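Glaze, grit and the dishwasher: an interview with Kerttu Kauppinen

December 2023
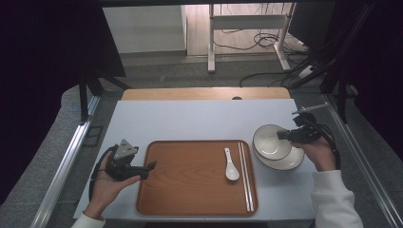
Why glazes wear out

Kerttu Kauppinen has spent 15 years testing tableware glazes, first for a tile works and now at Brasel, a small laboratory that takes in samples from potteries and importers. Most of her work concerns one question: how long a glazed surface lasts under ordinary washing.

"A glaze is a glass," she says. "It has silica, something to make it melt, and alumina to keep it from running off the pot. If the maker is short of alumina or silica, it may look very good on the shelf and still be weak against alkali."

Dishwasher detergent is strongly alkaline, and hot alkaline water dissolves silica slowly. The first sign is a loss of gloss. Colour changes come later, and on decorated ware they depend on whether the pattern was fired under the glaze or on top of it. Kauppinen regards on-glaze decoration as the weak point in most of the samples she receives. It is fired at a lower temperature than the body, and metallic bands are the least durable of all.

The test itself

The laboratory runs samples in a heated bath with a fixed dose of detergent and takes gloss readings at intervals. The current series, carried out for a stoneware producer called Skedix, stands at 524 cycles and will stop at 640. Two pieces from each batch are kept back unwashed for comparison.

"People ask for a number of years," Kauppinen says. "I can give a number of cycles in my bath. A household with hard water and a cheap powder is a different bath."

She is cautious about cutlery marks, the grey lines which customers often report as scratches. Many are metal left behind by a knife on a slightly rough glaze, and a mild acid cleaner will remove them. If the line remains after cleaning, she looks at the surface under a microscope for real damage.

Rims and feet

Margus Jaunzems, who handles kiln trials at the same laboratory, joined the conversation at this point. His interest is in the edges. Glaze runs thin on a rim as it melts, so the rim often fires to a darker or browner shade where there is iron in the body or the glaze. "Buyers like it, and potters now do it on purpose," he says. "A thin edge is also where chips start, so I would want a rounded profile under it."

He also checks unglazed foot rings. A porous foot takes up water in the dishwasher, and the piece then heats unevenly in a microwave. The absorption test involves weighing the dry piece, boiling it, leaving it to soak and weighing it again.

Kauppinen's advice for the home is short: use less detergent, choose a cooler programme, and leave space between pieces – rubbing in the rack does more harm than most people expect. Results from the Skedix series are due in February.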